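Grullthorpe Castle audio guide
Condition: Works, mostly.
Price: 4 dollars on top of admission.
Notes: I don't trust audio guides, and this one didn't win me over. The handset covers the gatehouse, the curtain wall and the east tower, and the narrator is sure of everything. He says the gatehouse went up in a single summer with 400 men. Says who? The sign by the door, written by Morenike Etim, gives no number and admits the building accounts are lost. I'd go with the sign.
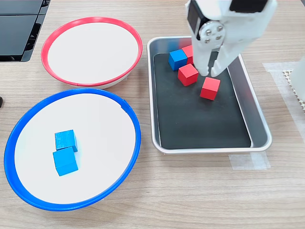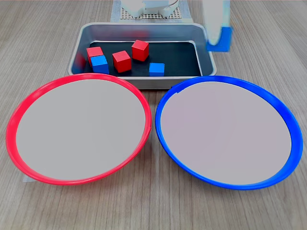

The siege section is the weak spot. You get two minutes of clanking swords and then a story about a secret tunnel to Utdale, which would have to run under a river. Every castle has a tunnel like that. I have yet to walk through one.

Credit where due: the part on the well is good. It's short, it sticks to what was dug up, and it tells you where to stand. The volume button stuck on my handset and on my wife's too.

If you've never seen a ruined castle, fine, take it. Otherwise save your money for Tania Barua's booklet in the gift shop, which has a proper floor plan and footnotes. Last handsets go out at 4, and they want them back at the gatehouse.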